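Doucette library to stay open until 9pm

November, by Brock Chan
14 shares | 2 comments

Doucette library will keep its doors open until 9pm on weeknights through the winter, after 96 people signed up for evening study places in the first month of a trial.

The town council has put aside £400 a week to pay for heating and staff. The upper floor will still shut at 6pm, but the reading room and the ground-floor tables can be used until closing.

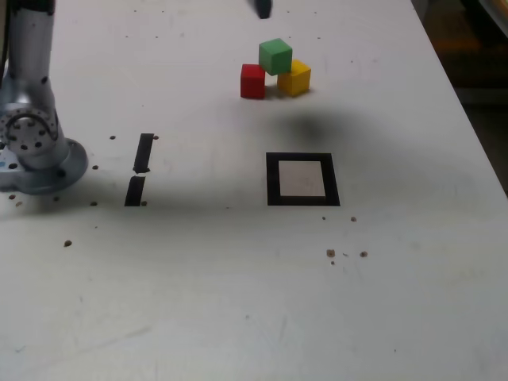

Zamfira Ursu said the later hours had made it possible for her to revise after work, though she would like the bus to Ellness to run later too. The last one leaves at 8.40pm.

Places can be booked at the desk for up to 90 minutes at a time. Under-16s need an adult with them after 7pm. The council will look at the hours again in spring.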